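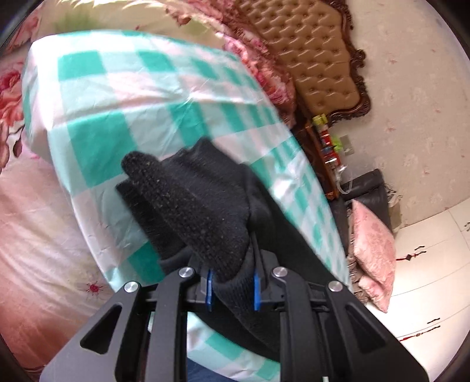
Section 2: Setting up a folding table in a bedroom

I wrote this part of the guide for anyone who hasn't got a utility room, or even a spare worktop, and does the folding in the bedroom like I do. Wolfram Böttcher covers the airing rack and the drawers in Section 3, so I'll stick to the table, the cloth and trousers.

What you'll want to hand

A table you can reach across without leaning your tummy on it
A wipe-clean checked cloth, bigger than the table top
A damp sponge and a dry tea towel
Your clean washing, bone dry

Mine's a turquoise and white check, nice and shiny. Plain ones will do, but I do love a check for this – you've got straight lines going both ways and you can square a hem up against them without fetching a ruler!

Laying the cloth

1. Clear the bed first. You need somewhere to dump the cloth while you shift the table, and a bedspread is kinder to it than the floor. If the cloth has been bundled up in a cupboard it'll come out as one great springy lump, so don't fight it.

2. Find two corners that sit next to each other and hold one in each hand. Give it a gentle shake over the bed (mind the lampshade).

3. Drape it over the table with the shiny side up and let the corners hang where they like for now.

4. Smooth from the middle outwards with flat hands. The sharp fold lines from the packet won't go, and that's fine. Mine are still there after two years.

5. Wipe it with the sponge, dry it with the tea towel, then run your palm over it. Any tackiness at all and you go round again.

Caution: never iron on a plastic cloth, and don't try to iron the cloth itself either. Léonie Masson had a go through a towel on the lowest setting, and the towel is now part of the cloth.

Note: knitted gloves are lovely in a cold room but they pick up every bit of fluff going. If you wear them for this, keep them off anything black until you've run a lint roller over them.

Folding joggers and sweatpants

Black ones are the best to learn on. The cloth shows up all round them and you can see at once if a leg has wandered off.

6. Lay the pair down sideways, ankles to your left and waistband to your right. Swap that round if you're left-handed.

7. Spread the legs apart a bit before you do any smoothing. You want to see cloth between them, right up to the crotch seam.
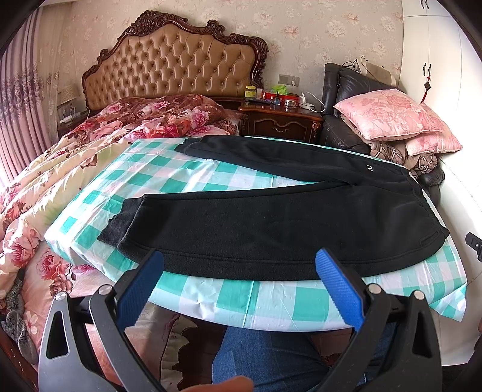 Cedgate Home Skills Club – Laundry and Linen Group

8. Flatten the nearer leg first, working along the stitching from the waistband towards the ankle. Leave the cuffs crumpled for the moment. Ribbing springs straight back if you fuss with it too soon.

9. Put a hand in each pocket and push the lining flat. I once folded a whole pile over 13 tissues, so please do check.

10. Bring the farther leg down on top of the nearer one and match the cuffs. Now you can tug the ribbing straight.

11. Tuck the point of the crotch in so you've got a long, even strip, then fold from the ankle up to the knee, and again up to the waistband.

Note: if there's a small logo on the thigh, smooth round it gently. Some of the printed ones crack if you drag at them.

If it won't lie flat

Waistband keeps gathering: leave it gathered. It's elastic, it always wins.

Cloth slides about: pull a little more of it over the back edge, or put a tin of beans on one corner while you work.

For jeans and anything else with a zip, carry on to Section 3.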